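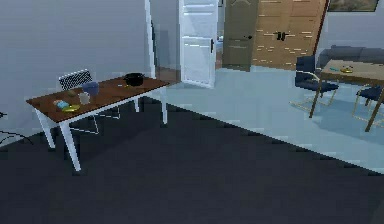

La table de la rentrée

Bon, je me lance : cet automne, je remange à table ! Tout l'été j'ai dîné debout, un bout de pain à la main, ou sur le canapé devant une série (et je ne parle pas des miettes). Depuis 3 semaines je m'y remets, et je dois dire que j'y prends goût.

Le déclic, c'est une soupe. Poireaux, pommes de terre, une poignée de lentilles corail, et environ 100 g de fromage frais mélangé à la fin, hors du feu. Je pose la marmite au milieu, chacun se ressert, et on reste là à bavarder bien après le dessert. La recette vient du petit carnet de l'épicerie Quách, que j'avais oublié dans un tiroir… si vous passez chez eux, demandez-leur aussi leur huile au gingembre, elle change tout sur des carottes rôties.

Côté organisation, je prépare 7 portions d'un coup et je congèle ce qui reste. Le téléphone, lui, dort dans l'entrée pendant le repas. J'ai triché deux fois, pas plus !

En octobre, je vous parlerai des courges, avec un gratin que je rate une fois sur deux et que j'aimerais bien comprendre. Si vous avez une soupe fétiche, répondez à ce message, je lis tout et j'en publierai 3 dans la prochaine lettre. Les amateurs de potimarron sont priés de se retenir encore un peu.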